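# Fetedgate Front Desk Kit - Set-up Guide

## Section 7: Teaching the hand to pass cards and small items

Revision 2021-04-16. Applies to the Fetedgate kit with the Drekow hand and controller software 2,946 or later.

Complete Section 6 (mounting and cable routing) before you start. You need one person at the controller and one person at the guest side of the table. Allow 42 minutes for the full section.

**Caution:** Keep the stop button within reach of the person at the controller. Do not lean over the table while the arm is powered.

### 7.1 Prepare the table

1. Clear a working area in front of the arm. Laptops and papers may stay on the table if they are outside the reach line you set in Section 5.
2. Place the item tray where the hand can reach every compartment from above. A plain cardboard organizer is fine for set-up. The molded Dudek tray is sold separately.
3. Load the tray with the items your desk will hand out. Use real items - a blank card does not bend or slide the way a printed one does.
4. Secure loose cables along the arm. A cable that hangs across the tray will be picked up sooner or later.

### 7.2 Check clearance and run a hand-over

1. On the controller, select **Teach**, then **Clearance**. Move the arm slowly through its lowest position, including any position below the tabletop.
2. Stop if the arm or hand comes near a table leg or a mounting plate. Back away along the same path and save the point as a limit.
3. Select **Hand-over**. Place one card between the thumb and the fingers, with the printed side facing the guest.
4. Press **Close**. The hand stops closing when it meets resistance. If the card bows, lower the grip setting by two and try again.
5. Have the second person reach for the card from below, palm up, and take hold of the free edge. Press **Release** only when they have it.
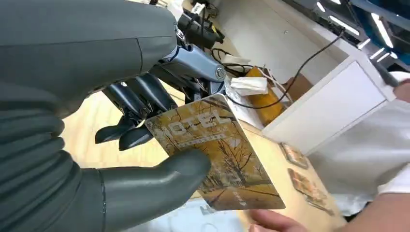 Card held for hand-over, the open hand under the tabletop, and the table with its item tray, in that order.

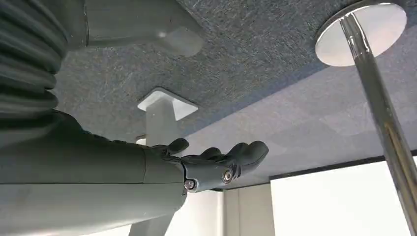
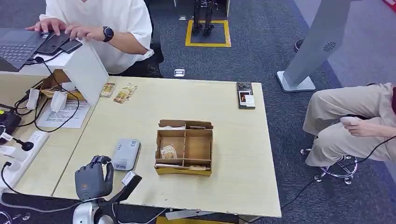

### 7.3 Save the routine

1. Repeat the hand-over seven times without changing the grip setting. If the card drops, go back to step 4 of 7.2.
2. Select **Save** and enter a name for the routine. Names may not contain spaces.
3. Run the saved routine once at half speed, then once at full speed.

**Note:** Each routine stores one grip setting. Cards and snack packets need separate routines, even if they sit in the same tray.

**Note:** Glossy cards can slip in the fingertips after long use. Wipe the fingertips with a dry cloth at the start of each shift. Do not use alcohol or glass cleaner on the finger pads.

### 7.4 If the hand does not release

- Check that the controller shows **Ready**. If it shows **Hold**, press **Release** again.
- Do not pull the card out by force. Press the stop button, wait for the fingers to go slack, and lift the card away.
- If the fault comes back, export the log and send it to Dukuvstead Service with the serial number of the hand.

Continue with Section 8, Guest prompts and voice settings.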